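Proceedings > Media and Audience Studies > Streaming and Discovery > Section 4
Filed under: Film catalogs, Regional availability, Metadata

4. Title Matching Across Regional Film Catalogs

4.1 Problem setting

A viewer searching for an older feature film usually starts from a title and a year. The service that answers the query must decide which record in each provider catalog refers to the same work, and then whether that record can be played in the viewer's country. The two decisions are often treated as one. We separate them, since errors in the first step are hard to detect once the second has been applied. A film reported as unavailable may be missing from the catalog, or it may be present under a title that the matcher failed to connect to the query.

Older films are the harder case. Their records were often entered by hand from packaging or press material, and the year field may hold the year of production, first screening, general release or home video issue. Running times vary with the transfer. Credits are shorter than for recent films, and names are transliterated differently from one supplier to the next. Remakes that share a title with the original add a further source of confusion, particularly when the remake is held by more providers than the film it was based on.

4.2 Catalog sample

The sample consists of 3000 title records drawn from the Teltcombe aggregated listing. Teltcombe collects catalog exports from 5 providers and stores them without merging, so that a film carried by several providers appears several times. We kept feature films only. Television movies were retained when the supplier had labeled them as features, because removing them would have required a judgment that the matcher itself does not have the data to make.

Each record holds a display title, an original title where supplied, a year, a running time in minutes, a director field and a free-text synopsis. The original title was the least reliable of these. Several suppliers copy the display title into the field when no other value is known, and the copy cannot be told apart from a true original title without outside information.

4.3 Matching procedure

Matching follows the two-pass design of Brzozowska, with changes to the second pass. In the first pass, candidate pairs are formed from normalized titles. Normalization lowers case, strips punctuation, moves leading articles to the end and converts written numerals to digits. Subtitles after a colon or dash are kept in a separate field and do not block a pair from being formed.

In the second pass, each candidate pair is scored on year, running time and director. Years that differ by no more than 3 are treated as compatible. The director field is compared by surname first and by full string only when the surname is common within the sample. Running time is given a low weight. We found no setting that made it useful for films issued in both a theatrical and a shortened broadcast version, and a high weight tended to split such films into separate works.

Brzozowska also compares synopses by word overlap. We dropped this step for pairs in which either synopsis was shorter than 7 words, as very short texts consist mainly of genre terms ("a drama of family life") and match too freely.

4.4 Availability layer

Once works have been grouped, availability is read from the Clerkik rights table. The table lists a territory, a start date, an end date and an access type for each provider record. Access types are subscription, rental, purchase and ad-supported. A work is reported as available in a territory if any record in its group has an open window there. When windows overlap, all are shown, and the order of display is left to the client application.

Open-ended windows required a convention. Some suppliers leave the end date blank to mean that no end has been agreed; others leave it blank when the date is unknown. We treat both as open and attach a flag. For the present study all windows were evaluated as of Thursday, January 1, 2026. This choice favors neither side of the calendar turn in principle, but many licenses expire on the last day of a year, and a list built from the same table in the preceding August would differ in ways that have no connection to matching quality.

Figure 1 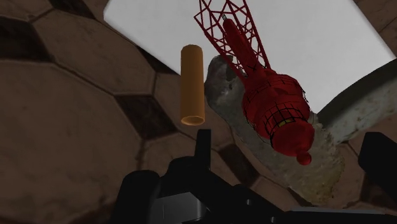

The flag is passed through to the Zutanex client, where it suppresses the "leaving soon" notice. Without it, a blank end date was read as the earliest date the client could represent, and the work was removed from view. The fault had been recorded as a matching error in earlier logs, and those entries were excluded before the error categories were assigned.

4.5 Error categories

Errors were assigned by hand to one of two categories. A false merge joins records of different works; a false split leaves records of the same work in different groups. False merges were mostly remakes released within the year tolerance, or unrelated films with one-word titles and missing director fields. False splits were dominated by retitled releases, for which the first pass forms no candidate pair. Lowering the score threshold in the second pass has no effect on these cases. They require a list of alternate titles, and the exports used here did not include one.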